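How to Record Good Demonstrations by Hand on a Crowded Table

Last updated Friday, March 5, 2021

In our earlier tutorial we explained how to teach the Clurel arm one object on a clean table. Many readers wrote to us that their robot learned this well and then failed in a real kitchen or office. The usual cause is that all the demonstrations were too tidy. In this page I describe how we record demonstrations on a table with many things on it, first with the hands only and later with remote control.

What you need

- A table at the height of your elbows
- A chest camera with a strap that does not slide
- The Yap recorder, version from this year or newer
- The Trulier hand controller, only for the second part
- From 15 to 20 household objects of different sizes

You do not need to buy special objects. We took ours from the kitchen shelf and the desk drawer.

Step 1. Wear the camera and check the view

Put the camera in the middle of the chest and tilt it down until the whole working area is visible on the phone. Bend forward a little, as you will do when you reach for something far away. If the far side of the table disappears, tilt the camera up by a small amount and try again. Tighten the strap one more time before you start. It always becomes loose in the first minutes.

Step 2. Write the task as one sentence

Before each session, write one sentence with one verb and one object. "Move the kettle to the tray" is good. "Clean up the table" is too wide for a first session, and two people will do it in two different ways. Yap will ask you for this sentence and save it together with the recording, so please use the same words every time. In our first set we had "bottle", "water bottle" and "drink" for the same object, and I spent two evenings correcting 439 labels.

Step 3. Arrange the objects

Put the tall things at the back and the flat things in front, but do not make rows. Some objects should stand close enough that the fingers must go between them. Try to include these kinds:

- Something shiny. Polished metal shows a reflection of the room, and the model can take the reflection for a real object.
- Something transparent, such as a bottle or a blister pack. The depth values on clear plastic are often wrong.
- Something soft, such as a cloth. Crumple it differently before every recording.
- Something thin that lies flat, such as a marker pen. A knife should be closed or have its blade covered.
- An open bowl with liquid in it. Fill it halfway at most.

The kettle, the cloth, the bowl and the correction tape on our table cover most of this list, and the two bottles are useful because they have a similar purpose but different shapes and labels. 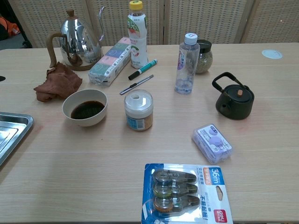
Step 4. Record with your hands

Start with both hands out of the view and wait two seconds. Then reach, grasp, lift, move and release, a little slower than in daily life. Use the thumb and one or two fingers where it is possible, as this is easier to transfer to a gripper. After the release, take the hand out of the view again and press stop.

If you drop something, do not stop the recording. Pick it up, finish the task and mark the recording as "recovered". Keep these - they are worth more than you think. We make 50 recordings for each sentence and change the arrangement after every fifth one.

Step 5. Repeat by remote control

Now use the same objects with the arm and the Trulier controller. Empty the bowl first. Open and close the gripper in the air a few times until the delay feels normal to you, then follow the same order of movements as in Step 4. Fewer recordings are enough in this part. With the Olell base package, nearly 99 percent of our sessions were loaded without an error after we set both clocks to the same time.

Step 6. Check before training

Watch every tenth recording from the beginning to the end. Delete those where your arm hides the object during the grasp. Our full set had 1,130 recordings before this check. In April we will publish the page about training, with the settings file we use.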